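Print | E-mail

Ticket 627: Receipts not reaching donors
Organisation: Trinside Community Advice (registered charity)
Opened by: Viorica Lazăr
Assigned to: Bheki Modise
Status: Closed

Reported problem

Donors who give through the Skandeo form on our website are charged correctly but get no receipt by e-mail. 19 people have written in since the February appeal. Monthly givers are not affected. We need the receipts sent before the tax letters go out.

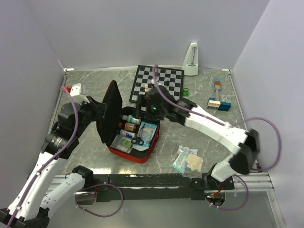 The form was last edited when we added the Housing Rights Fund as a choice. Sebastian Bălan made that change and says he did not touch the e-mail settings. I have given two test donations myself, one to the general fund and one to Housing Rights. Only the general fund one produced a receipt.

Log

1. 09:40, Bheki. Checked the outgoing mail queue. Nothing stuck and no bounces. The missing receipts were never created.

2. 10:15, Bheki. Compared the funds in Skandeo. General, Youth Legal Clinic and Elders' Lunch each have a receipt template attached. Housing Rights has none, and the form does not warn you when the field is blank.

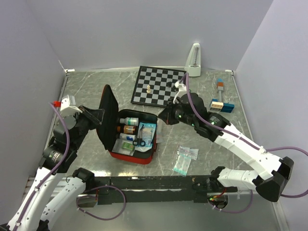
3. 11:05, Bheki. Copied the general template and attached it to Housing Rights. The charity number and address carried over. The fund name had to be typed in by hand.

4. 11:20, Viorica. Gave again to Housing Rights. Receipt arrived, but it was signed by Catinca Matei, who left the board last year. Please change to Laurențiu Ardeleanu.

5. 11:50, Bheki. Signature changed on all templates. Resent the 19 missing receipts from the donations screen, plus Viorica's test.

6. 14:30, Viorica. 3 donors have replied to say theirs came through. Happy to close.

Still to do: refund the test donations (Sebastian).

Print | E-mail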